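Lamp and altar tips for the home shrine, 1 Dec 2024

**Wicks.** Roll them the night before. A wick rolled at five in the morning comes out like a caterpillar and burns like one.

**Brass.** Tamarind pulp, ten minutes, rinse. I went through a tin of Fledance polish in October and the lamp still looked sulky.

**Ghee drips.** Stand the lamp on a saucer. My Zistwood shelf has 17 rings on it, all of them mine.

**Incense ash.** A tray of dry rice catches it - don't then cook the rice.
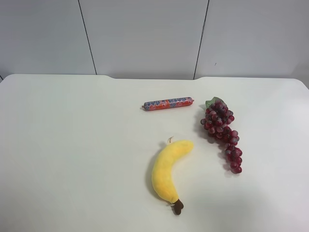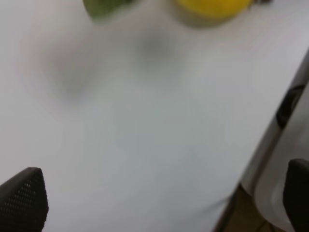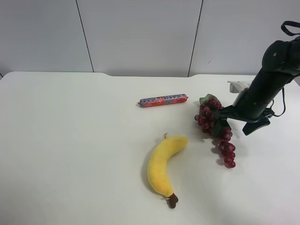
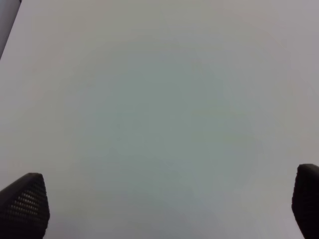

How do I get kumkum out of a white altar cloth?

Shake it outdoors first, then soak it in cold water with a little washing-up liquid. Hot water sets the red, and you will own a pink cloth.

**Camphor.** Keep it in a jar with a tight lid. Left open, it quietly leaves home.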